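4.3 The Iltico task layer

Most of the ideas in the previous section came from simulation, where a fruit never slips and a shelf is always where the map says it is. The real test was whether the same planner could run on a humanoid with two multi-fingered hands, and we are delighted to report that it can. The task we settled on is a kitchen chore with three fixed landmarks: a table, a yellow basket, and a refrigerator with its upper compartment open. Fruit has to travel between the basket and the shelf, in either direction, and the planner is told only the goal.

Iltico splits this into short skills – look, reach, close, carry, release – and each skill is a small program with its own entry test and exit test. The entry test says what must be true before the skill may start. The exit test says what the cameras and joint readings should report when it has finished. Neither test knows anything about fruit. They talk about regions, contacts and free space, and that turned out to be a great help when Maribeth Baluyot moved the whole layer from our old arm to the humanoid in January. She had to rewrite the reach skill and part of the close skill, and everything else carried over.
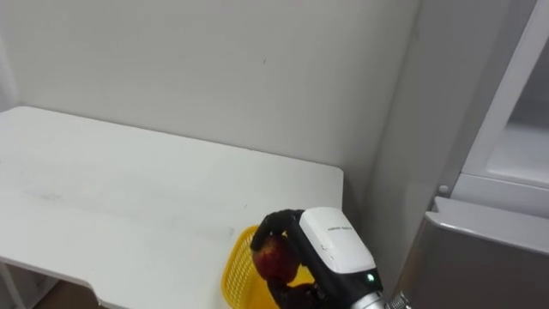 The carry skill gave us the most trouble and the most fun. Our first version planned a full path at the start and followed it to the end. It worked well on the old arm, whose base was bolted down, but a standing robot sways, and by the time the hand got to the landmark the goal had drifted by more than the release skill would accept. The current version replans every 400 milliseconds from the latest head view, keeping the old path if the new one is not clearly better. That last rule matters a lot. Without it the arm dithers between two equally good routes, and the motion looks nervous even when it succeeds.

A reader may ask: why not train one network to do the whole chore from camera to joint commands?

We like that line of work and expect to borrow from it, but our interest is in knowing which part of a long task went wrong. With separate skills, a failed exit test names the skill and the condition that broke, and the log can be read over coffee. A single network would need some other way of giving us that. 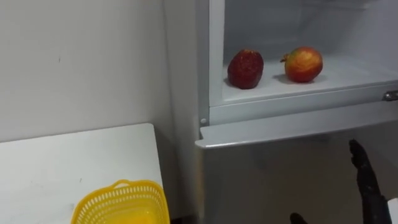
4.4 Combining the views

The perception module, Urura, takes two kinds of input. The head camera moves with the robot and sees the shelf and the tabletop at close range. A fixed camera covers the robot, the desk and the refrigerator together. Early on we merged both into one map and let the planner query it, and the results were poor: a small error in the head pose smeared every landmark. Jonalyn Ignacio suggested keeping the two views apart and letting each skill say which one it trusts. Reach and close use the head view. Look uses both. The body check, which asks whether the arm has room to swing past the furniture, uses only the fixed view. This was a one-week change and it is our favorite result in the paper! 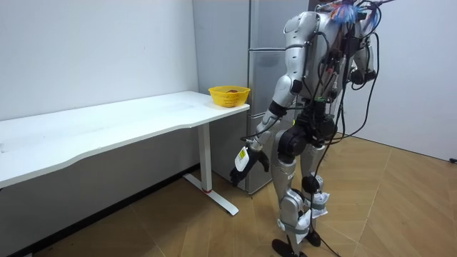 Figure 4. The humanoid beside the desk and refrigerator, seen from the fixed camera.

Cables are the weak point of the body check. They are thin and dark, they move on their own, and the depth estimate on them is noisy. We treat any point that cannot be matched to the robot model as an obstacle unless it lies within a narrow band around the body, and we accept that this makes the planner a little timid near the hips. Arnel Tan is working on a model of hanging cable that would let us shrink the band.

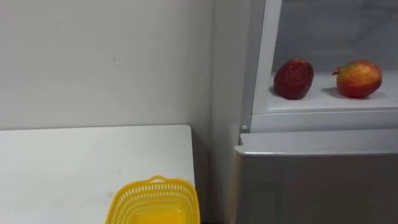
Region naming deserves a few words of its own. Earlier versions of Urura gave each object one point, its center, and the planner aimed there. Points are fine for choosing which fruit to take, but they say nothing about how a hand can get around it. We now store an outline, a long axis, and the free space on each side. With the strawberry and the apple both tipped onto their sides and bare shelf between them, the long axis and the gap are what the reach skill needs, and the center point alone would hide both. The shelf lip is stored in the same way, as a low barrier the fingers must clear. Storing the extra shape costs very little – a scene update still fits well inside the replanning period.

All scene updates are written to a plain text log, which Crisanto Calimlim's replay tool, Rornura, can step through forward or backward. We can change one skill, replay the stored updates, and see where its decisions would have differed. Replay cannot say how the fruit would have moved under the new decision, so we use it to find cases worth running again on the robot. The test set now holds 294 stored scenes, and adding a new one takes a single command.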